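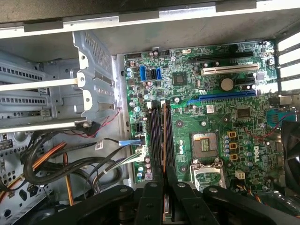 Local News

Elside would like its old computers back, briefly

The town of Elside has spent a good part of the last decade telling residents not to throw their computers in the trash. Residents listened. They put them in the basement instead, and now the town would like a word about the basements.

Starting 21st October, the transfer station on Stakard Road will take desktop computers, laptops and the usual nest of cables at no charge, with no appointment and no sticker. The offer runs until the middle of November. After that the old fee comes back, which was $13 an item and which the town now concedes may have had something to do with the basements.

The machines will be sorted on site. Anything that can be made to run again goes to a refurbishing shop in Boketthorpe, and everything else goes to Verbruggen, the hauler that already handles the town's refrigerators and fluorescent tubes. Verbruggen's contract was amended over the summer to cover "electronic items of a personal or household nature," a phrase that took two meetings to agree on and still leaves the status of the electric organ unclear.

The change follows a survey mailed out with the spring water bills. Residents were asked whether they had a computer at home that they no longer used, and 72 percent of those who answered said yes. A smaller group wrote in the margins. Several wanted to know whether a typewriter counted (no), and one household reported a computer it believed was still on.

Asked why they had kept the things, most people chose "files I might need," followed by "didn't know where to take it." The survey also offered "plan to fix it," which drew a healthy number of checks and which the public works department has chosen to read as a form of optimism.

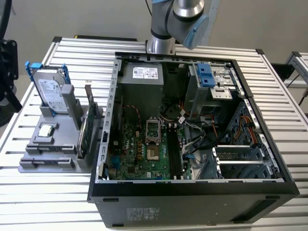
A desktop tower on its side with the side panel off.

Desktops are the main prize. Laptops tend to arrive with a dead battery and a cracked hinge, and the shop in Boketthorpe says the labor often costs more than the finished machine would sell for. A tower is friendlier. The side comes off, the parts are usually where you would expect them to be, and one decent computer can often be put together from a few poor ones. Memory, drives and power supplies are tested and put on a shelf until something comes in that needs them.

Finished computers are sold from the front of the shop, wiped and with a fresh operating system, with a keyboard and mouse thrown in. Elside's library will get first pick under the new arrangement. Its own public computers were bought during an earlier era of enthusiasm, and patrons have learned to start logging in before they take off their coats.

The town will not make money on any of this. The budget note attached to the plan calls the expected return "modest," and a footnote further down defines modest as zero. What it does hope to save is the expense of fishing monitors out of the creek behind the old creamery, where somebody has been leaving them in pairs.

Monitors, as it happens, are the sticking point. Flat screens are covered by the free period. The big glass kind are not, owing to the lead inside them and to the fact that Verbruggen has to truck them out of state. They will be accepted at the regular fee, and staff at the station have been asked to break this news gently. Television sets fall under the same rule, whatever their owners choose to call them at the gate.

Printers are free. The department thought hard about printers and decided it wanted them gone too.

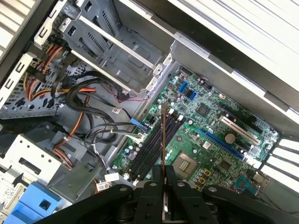
What to do about the files

The refurbishing shop wipes every drive it intends to use again and punches a hole through every drive it doesn't. Anyone uneasy with that can remove the drive at home and bring in the rest, and the computer will be accepted without it. The shop asks only that people stop there. In past years it has been sent towers with the memory pulled, the processor pulled and the screws put back in with great care, and there is not much to be done with what remains except admire the screws.

Residents who want to copy something off an old machine first can bring it to the library on weekday mornings during the free period. A table by the periodicals will have a monitor, a keyboard and an adapter for most older drives. Staff will help with the plugging in. They will not help with passwords, and the sign on the table says so in letters of a size the library normally saves for fire exits.

People with more patience than files might also consider whether they need to part with the thing at all. The shop says a fair share of the desktops it sees were given up for being slow, and that more memory or a newer drive would have bought them a few more years. It charges a flat bench fee to look, and it will tell you if the answer is no. It does ask that dust be dealt with beforehand, outdoors if possible, and notes that cat owners have a special part to play.

At the station

Cars should use the Stakard Road entrance and keep left past the scale. The gate opens at 8 and closes at 2, and the line for electronics is separate from the line for brush, a lesson learned at last year's paint day. Proof of address is needed. A water bill will do, and so will a dump pass, even an expired one, provided it expired recently enough to still be legible.

Businesses are limited to 2 computers each under the free offer. The limit was added late, after a dental office outside the town line called to ask how large a truck the scale could take. Larger loads can be arranged directly with Verbruggen at its own rates.

Boketthorpe residents may not use the Elside station, even though the shop is in Boketthorpe and the computers will be driven there. They can drop machines off at the shop's back door any afternoon, and have been able to for about six years. Elside residents could do that too, it must be said, and the town's flyer does mention it, on the reverse, under the holiday schedule for leaf pickup.

Electric organs should be kept at home for now. A ruling is expected in November.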